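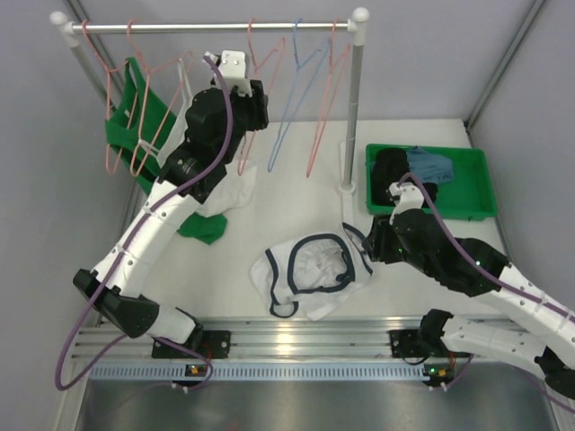 Nilstead, December

Forums > Clothes & Closets > Selling vs. Donating
Thread: Is anybody making money selling their old summer tops, or are we all just lying?
1,076 views

pocketlint
Every December I decide I'm going to be a person with a reasonable number of clothes. Every December I spend an evening pulling out the summer stuff, and I find the same strappy tops I pulled out last year, and I put them back. This time I'm selling them on Virnness. I listed a sleeveless top, 100 percent cotton, worn to one wedding and one barbecue, for nine dollars. So far I have had an offer of two dollars and a message asking if it comes in wool.

By the time I pay for the mailer and the fee and drive to the post office I believe I owe the buyer money. Does anyone here come out ahead? Please don't say "it adds up." I've been adding.

gray_hamper
It adds up.

Sorry. But it does if you stop selling one top at a time. Nobody wants your barbecue top. They might want four of them in the same size. I sell in bundles and the shipping hardly changes.

pocketlint
"Nobody wants your barbecue top" is going on my headstone, thanks.

Second_Rinse
I'll be the grump. Sleeveless anything in December is dead stock. List it in April. You're not being lowballed, you're just selling ice cream in a blizzard. Coats and boots now, straps in spring. I've got 708 posts on this forum and I'd guess half of them say this.

gray_hamper
People fly to warm places in December. My best month for swimsuits last year was January, go figure.

Second_Rinse
Swimsuits are not tops. People panic-buy swimsuits. There's no such thing as an emergency camisole.

oxbow77
There absolutely is such a thing as an emergency camisole and I have paid full price for it at an airport.

Anyway, OP, what condition are they in? White ones are hard. Every white top looks fine in your closet and then you take it to the window and it's the color of tea. I've had good luck soaking mine overnight in Cozma powder, plain warm water, no bleach. Bleach made the straps on one of mine go yellow, which I took personally.

pocketlint
Most of them are okay. One white one is tea adjacent. I was going to call it "cream."

Second_Rinse
Do not call it cream. You will get a return request with eleven photos and a paragraph about trust.

thimble_and_co
Can I raise the hanger question, as it's half of why my own tops look like they've been in a fight? Thin straps slide off everything. I bought a pack of the Fakon ones with the notches and the notches are so shallow they're basically a suggestion. Open the closet door too fast and the whole row is on the floor. Rubber bands around the ends work but now I have a closet full of rubber bands.

gray_hamper
Fold them. Straps aren't meant to hold up a garment all winter anyway, they stretch. Mine live in a shoebox, rolled.

thimble_and_co
If I fold them I forget they exist and buy them again. This is how I came to own the same top three times.

oxbow77
Hang them by the side loops! That's what the loops are for.

thimble_and_co
I cut the loops out. They stick up out of the armholes and wave at people.

Second_Rinse
Everybody cuts the loops out and then everybody complains about hangers. I have nothing to add, I just wanted it on the record.

pocketlint
Back to my problem, if I may, it being my thread. I did the math on the bundle idea last night. If I sell the whole lot for what gray_hamper is suggesting, I clear enough for a decent lunch. That's for sorting, washing, ironing, measuring armpit to armpit (why is it always armpit to armpit), writing it all up and answering the wool lady. I've now spent longer on these tops than I ever spent wearing them.

There's a donation bin behind the Nilstead library that takes no measurements and asks no questions. I'm leaning toward the bin. Last night I dumped everything out, looked at the heap, and went and made toast. 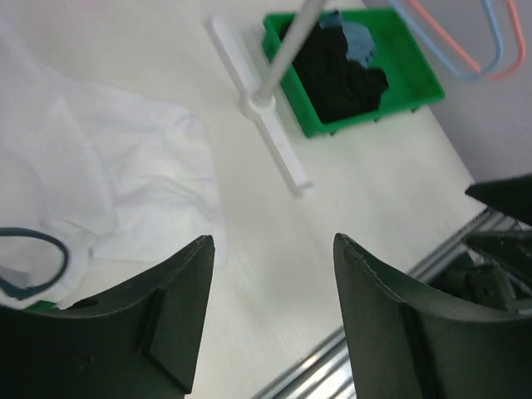

mothproof
The bin isn't free either, it just bills somebody else. I sorted donations for two years and a good share of what came in wrinkled or a little gray went straight to the rag bale, even when it would've been perfectly wearable after one wash. If you do donate, wash it first and fasten the buttons. You don't have to iron.

Second_Rinse
Agree with mothproof, which I want noted because it doesn't happen a lot.

gray_hamper
I don't agree. Plenty of places would sooner have it unwashed than not have it at all. Making people feel guilty about the bin is how stuff ends up in the trash.

mothproof
Call and ask yours, then. Ours had a sign. The sign was ignored, but we had one.

oxbow77
Clothing swap? Ours is in a church basement, you bring a bag and leave with a bag. I admit the bag I leave with is usually bigger.

pocketlint
Update: wool lady has come up to four dollars and wants to know if I'd throw in a hanger.

thimble_and_co
Give her one of my Fakons. Give her the pack.

pocketlint
I said yes. Mailing it in the morning. The rest are soaking in Cozma, and I'll see about the bin when they're dry.

Second_Rinse
April, though. I'm telling you.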